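What We Keep When We Move My Mother's Kitchen

My mother lived in the same apartment on Plenditz Street for most of her grown life, and when the time came for her to leave it she asked me for two things. She wanted her bed by a window, and she wanted to pack the kitchen herself. I said yes to both right away, which shows you how little I knew about kitchens.

I had pictured an afternoon. We took most of May. She would open a drawer, lift out something small, a pastry wheel or a rubber ring from a jar that broke before I was in school, and then we would have to sit down, because there was a story attached and she doesn't tell stories standing up. I made a great deal of coffee that month (she thinks mine is weak, and she may be right).

It was Hajnalka Fülöp, her neighbor from across the landing, who gave us the only system that worked. Hajnalka had moved her own parents and then an aunt, and she came over in her slippers one evening with a stack of empty tubs and told us to forget about keep, give away and throw out. "You'll fight over every spoon," she said. She had us sort by who used the thing last. My father's things in one place, my grandmother's in another, and whatever my mother had touched since the winter in a third.

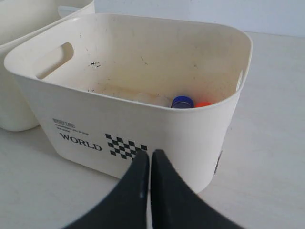
A printed plastic bin with an oval handle, well marked on the inside.

I can't quite explain why it helped, but it did. The pile of things my mother still used was so small! One good knife, the dented pot, the blue bowl, her tea glass, a wooden spoon worn flat along one side. Everything else belonged, in a way, to somebody who had already left, and once she saw that, she could be generous with it.

I have been asking other people about their moves ever since, at dinners and in waiting rooms, probably more than is polite. Peninah Temba, who worked with me for years and is the calmest person I know, told me she flew home to clear her grandmother's house and came back with a suitcase holding 255 recipe cards and hardly any clothes. Half of them were in a shorthand only her grandmother could read. She has been cooking her way through the other half on weekend mornings, and she says the hardest ones are the cakes, where the card lists the eggs and the sugar and then just says "as usual."

Attila Lengyel had the opposite trouble. His father ran a repair shop called Zapata, and the shop had slowly moved into the house, so that the pantry held fuses and the linen closet held motors. Attila put an ad in the paper and sold the whole lot to one man for $3,000, and felt wonderful for a day, and then lay awake over a coffee can of mismatched screws that had gone with it. He called the man up. The man drove the can back over and wouldn't take anything for his gas.

I love that story, and I tell it too often. My mother has heard it enough times that she now finishes it for me. 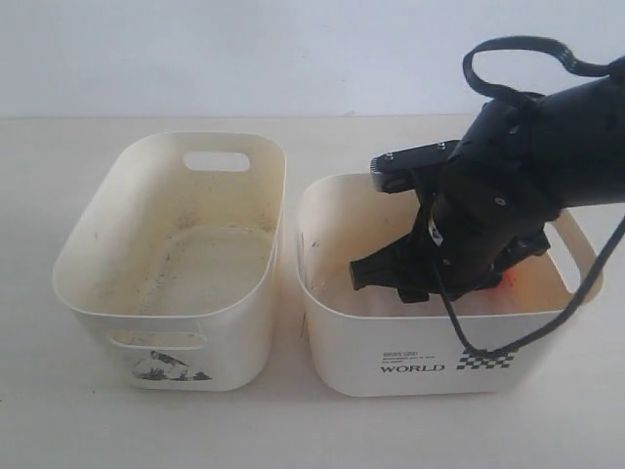
There is a kind of object that gives more trouble than either the treasures or the trash, and I would call it the perfectly good one. The perfectly good colander, the second perfectly good ladle, the set of glasses that came free with something and never broke. Nobody in my family has feelings about those glasses, and yet we carried them from the cupboard to the table and back to the cupboard for a week. In the end I drove them to the thrift store on Gitari Avenue, where Boglárka Hegyi runs the housewares shelf, and she held one up to the light and said her mother had the very same ones. She priced them at $5 for the set. I came very close to buying them back.

My mother's new place has a kitchen you can cross in two steps. She was worried about that, and so was I, though I kept it to myself. The knife lives in the drawer by the stove now, and the blue bowl sits on the sill, where it gets in the way of the window. She can reach everything from her chair. When I came by last time she had Hajnalka there for lunch, and the two of them were eating noodles with poppy seeds out of the dented pot and arguing over whether the ladle I'd given away had been the good one.

It had been, as far as I could gather. I have promised to go back to Gitari Avenue and look.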